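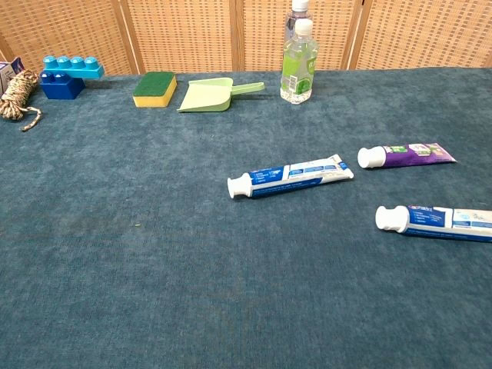

Storybook upkeep, quick list

Old fairy tale books, the read-to-death kind. What works at our house:

Loose page: thin line of PVA glue, wax paper both sides, shut it, heavy books on top overnight. No tape!! Goes yellow.

Musty smell: stand it open in a box with a dish of baking soda, lid on. 6 days. Dont let the soda touch the paper.

Crayon on the cover: soft white eraser, small circles. Glossy covers only.

Bent corners: press under a stack, about 17 hours. Damp cloth no, it warps.

Sticky fingerprints on board books: barely damp rag, dry rigth away, stand open to air.

Storage: upright, out of the sun. Not the attic in July.

More when I get to it. Marlies Auer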